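Chapter 4
Where Things Go When We Are Done with Them

In this chapter you will
follow a single object from the desk to the bin
compare open bins and lidded bins
learn to carry out a small waste count of your own

Key words: discard, liner, pedal bin, sorting, waste stream

Pick up whatever is nearest to you that you plan to get rid of today. A candy wrapper, a dried-out pen, a paper cup. Hold on to it for a minute before you let it go, because it is far more interesting than it looks! It was designed by someone, made from materials that came out of the ground or off a tree, filled or printed or folded, carried to a store, and finally carried to you. Your part of its life may have lasted as long as one drink of water.

In Chapter 3 we looked at how goods arrive in a building. Now we turn around and watch them leave. The people who study this call the whole flow of discarded material a waste stream, and it's a good name. Like a real stream it starts as a trickle, in hundreds of small places, and most of those places are rooms like the one you are sitting in.

Let's begin with the most familiar piece of trash in any office or classroom, the plastic water bottle. Even a simple one is really several objects in one. There is the clear body, there is usually a cap, and there is a label wrapped around the middle, which may be made from a different plastic than the bottle itself. Sorting plants have to deal with all of it. 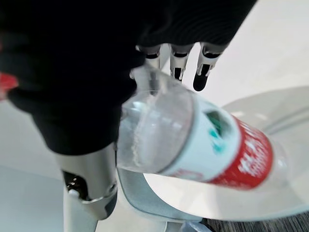 Figure 4.1 A clear plastic water bottle with a red and white label.

Vasiliki Michailidis, who has taught the waste unit at the Drellden School for years, starts her course by putting one bottle on the table and asking the class to list every decision made about it. Her classes fill the board. Who chose the color of the label? Who decided how thick the plastic should be? And the decision students nearly always forget is their own: which bin?

4.1 The open bin

The open bin is the simplest container in this book, and I have a real fondness for it. There is no lid to lift and no pedal to find. You can drop something in while talking on the phone. Most open bins are used with a liner, a thin bag folded over the rim so that it stays put as the bin fills. The fold matters more than you might think. Too little bag over the rim and the first heavy item drags the whole thing down inside, which anyone who has emptied a kitchen bin by hand will remember.
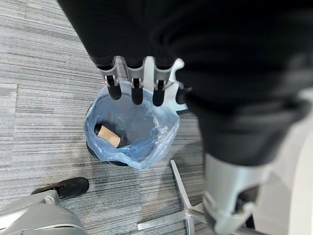 Figure 4.2 A round open bin with a light-blue liner folded over the rim.

The weakness of the open bin is that it accepts everything. Food scraps, paper and bottles all land together, and once wet coffee grounds have met clean paper, the paper is hard to rescue.

4.2 The lidded bin

A lid changes how people behave. It hides the contents and holds back smells, and it also makes you pause for a moment, which gives a label or a color the chance to do its work. With a pedal bin your hands stay free, so you can scrape a plate or carry a full armload over.

When students at the Vrettos Center ran a count in August, they logged 265 items in 21 rooms. Try the same thing on a smaller scale in Activity 4A, using 2 rooms and one school day.

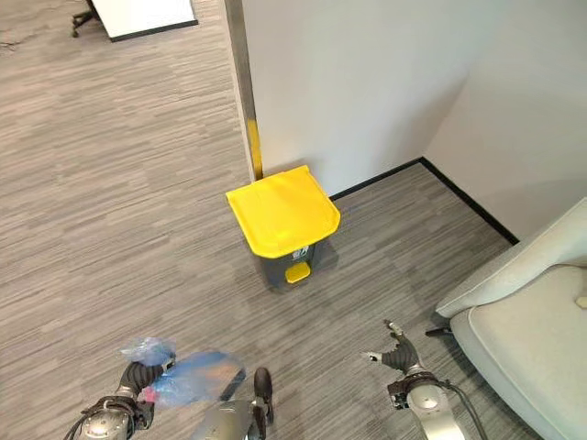

Is a bin with a lid always the better choice?
It depends on what goes in. Food waste benefits from a lid, while dry paper does perfectly well in an open bin beside a desk.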